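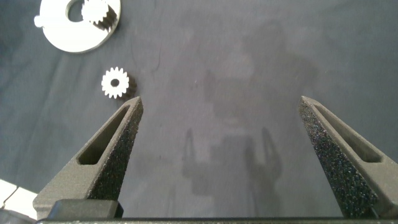

Re: [gear-assembly] regrasping vs. one long grasp
From: Charmaine Shabalala
Date: February 23, 2019

Hi all,

Bheki asked a fair question on Thursday and I've been carrying it around ever since, so let me quote it and then ramble at you for a bit.

Bheki Mokoena wrote:
> Your Drondum post says the policy "recovers" when the gear
> goes on crooked. Recovers how? Does it push harder, or does
> it let go and pick the gear up again? We tried the pushing
> version at Lekota in September and mostly learned how far a
> small gear can roll. Also, are you still feeding it the wrist
> view only, or did the head camera go back in?
>
> Bheki

It lets go! That was the big change. The old policy was trained on clean runs, so once it had a gear between the fingers it hung on no matter what. For the new one Valentin sat down and recorded 100 demos where the gear starts out badly held or badly placed, and the only thing he showed was the fix: open, back off, come in again. We mixed those with the 344 ordinary demos we already had and trained from scratch. Nothing else is different, same network, same learning rate, same everything (I checked the config twice, Audrey-Anne checked it a third time).

And yes, the head camera went back in. I was against it, for the record. I figured the wrist view had all the detail you'd ever want, and it does, right up until the fingers close and the part you're holding hides the place you want to put it. From up top you still get the plate and the loose gears together. 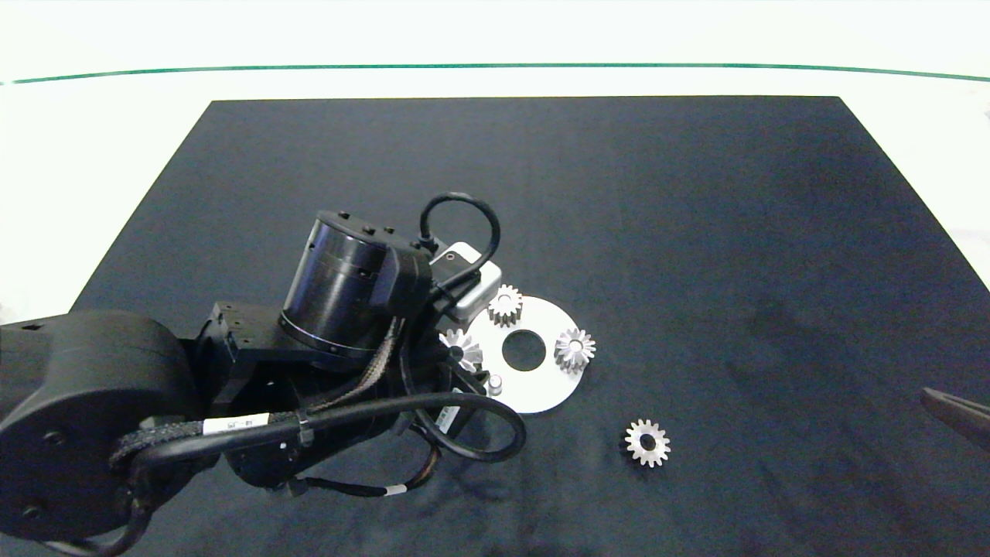

Head camera view: ring plate and spur gears on the dark mat, arm coming in from the left.

We ran 195 trials with both cameras. I'm still cleaning up the labels, so please don't quote a success rate from me yet, but the thing I can tell you is that 11 of those trials ended with the arm opening and closing over and over without ever committing. Chantelle calls it dithering. My guess is that the fix demos are too short and the policy never sees what comes after a good regrasp, so it loops back to the part it knows. Valentin thinks it's the way we chop up the action sequences. We have a bet on it — loser does the cable labels at Skesberg.

The other thing I keep staring at is how the gear sits once the fingers have it. Face toward the wrist camera, pinched from both sides near the middle, you can see the hub and most of the teeth, and that's plenty to work out the tilt. Pinched near the rim, I'd expect it to be a lot harder, and I want to split the trials by grasp height before I claim anything. 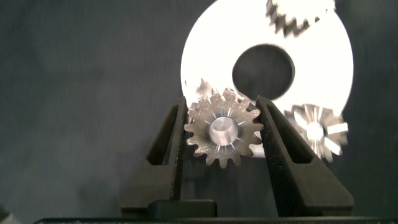
What I'd like from the list

- If you've trained on correction-only demos, how long were your clips, and did you include the finish?
- Has anyone tried dropping the wrist view on purpose for part of training, so the policy has to lean on the head view?
- Bheki, could I have your Lekota logs, even the messy ones? I'd love to run our policy on your starting poses.

I'll be at Nevport most of next week and slow on email, but Audrey-Anne has the training scripts and is happy to share them.

Charmaine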